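Managing Collegiate Athletics Programs
Unit 4 Handout: Recruiting Calendars, Roster Limits and Travel Budgets

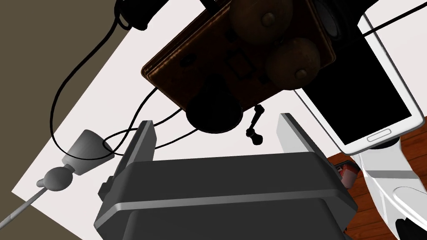

This unit continues the discussion of roster planning begun in Unit 3. Students should have completed the assigned reading on scholarship equivalencies before class, as the terms defined there are used without further explanation.

4.1 The recruiting calendar as a planning document

Most athletics departments treat the recruiting calendar as a compliance matter. It is posted by the compliance office, acknowledged by the coaching staff and filed. For the purposes of this course, the calendar is also a budget document. Every contact period implies travel, staff time and, in the case of official visits, lodging and meals charged to the sport's operating account.

Consider the women's volleyball program at Bukent College, the first of our two case institutions. The head coach submits a recruiting plan in July for the year ahead. The plan must list the tournaments to be attended, the number of staff traveling to each and the positions being recruited. A plan that names events but not positions is returned to the coach for revision. The associate athletic director then compares the plan with the projected roster for the following two seasons.

Students should note the order of these steps. The roster projection is prepared first and the travel request second. Where the order is reversed, departments tend to pay for trips to events at which they have no openings to fill.

4.2 Roster projection

A roster projection records, for each athlete, the remaining seasons of eligibility, the expected graduation term and the aid commitment. At Bukent the volleyball roster is held at 20. The most recent projection showed 11 athletes returning with at least two seasons of eligibility. The remaining places were divided between athletes entering their final season and incoming signees.

Three terms are used in the projection and will appear on the midterm:

Committed place – a roster place held by a current athlete or by a recruit who has signed.
Open place – a roster place with no athlete assigned for the season in question.
Contingent place – a roster place that depends on a decision not yet made, such as a medical hardship request or an application to graduate school.

Contingent places are the most common source of error. A coach who counts them as open may exceed the roster limit. A coach who counts them as committed may enter preseason short of players at a key position. The department should assign each contingent place a decision date and review the list monthly until it is empty.

4.3 Travel costs and conference geography

Our second case institution, Bunnag State, belongs to a conference with widely separated members. Its longest regular road trip, to Akuler, is 554 miles each way. The volleyball and basketball teams make the trip by bus and stay two nights. The tennis teams make it only when the conference schedule pairs Akuler with a match at Seso, which lies on the same route.

Paired scheduling of this kind reduces lodging costs and missed class time, but it places two matches close together and limits recovery. Coaches and administrators often disagree on the matter, and both positions have merit. Students preparing the written assignment should present each side fairly before making a recommendation.

Travel party size should also be examined. Bunnag State sets a separate limit for each sport, and any addition to the travel party requires written approval from the sport supervisor.

4.4 Written assignment

Prepare a memorandum to the athletic director of Bunnag State recommending whether paired scheduling should be extended to women's volleyball. The memorandum should address lodging, class attendance, athlete recovery and the effect on home attendance. Cite the case packet by page number. Tables may be attached as an appendix and do not count toward the page limit.

The assignment carries 10 percent of the course grade. Submissions are due at 5:00 p.m. on the date listed in the syllabus – extensions must be requested in writing before that time.

Reading for Unit 5: case packet, section on facility scheduling and shared practice space.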